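Papers > Manipulation > Handling Soft and Clear Objects > Section 4

4. Grasping with the wrist camera alone

We come now to the part of the work that took us the longest, and that we enjoyed the most. The Surkon policy gets its images from one small camera at the wrist and nothing else. We had planned to keep the overhead view as a backup, but by November it was clear that the policy leaned on it whenever it could, and so we took it away and trained again from the start on 400 demonstrations.

Clear glass was our first worry. A transparent wall shows whatever lies behind it, and when the wrist is moving the outline of a vessel can smear into two or three faint copies of itself. We did not filter blurred frames out of the training set - a choice we argued over for quite a while - and we are glad we kept them, as the policy has to live with such frames at run time anyway.
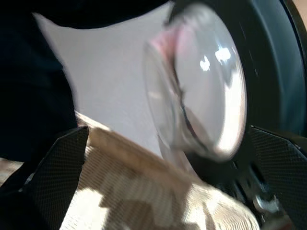
Each object was given 25 trials, with the starting pose changed by hand every time. A trial counted as a success if the object was lifted and held until the arm reached its rest position. We stopped a trial early only if the fingers pressed hard against the table, and those trials were scored as failures.

Clothing asks for something quite different. There is no rim to find and hardly any fixed shape, and a fold that looks easy to pinch may be joined to a good deal of cloth out of view. For garments we therefore dropped the grasp point label used in the Hastus baseline and let the policy close on any gathered part of the fabric (Figure 4).

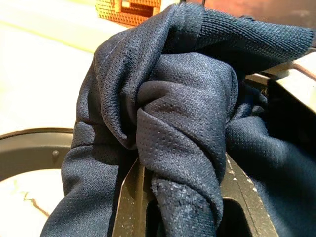
Figure 4. Mesh garment bunched between the gripper fingers, wrist view.

With this change, success on garments rose to 80 percent, and we saw fewer of the long, hesitant approaches that had troubled the earlier version. Glass remained harder, and we return to it in Section 5.

Related items
Wikström: a small set of household objects for grasp testing
Givora gripper notes, revised April 20, 2019

Comments (2)

tactile_fan: Lovely section. Did you try slowing the wrist down for the glass trials?

mb_lab: Would like to see the garment results split by fabric, if you still have the logs.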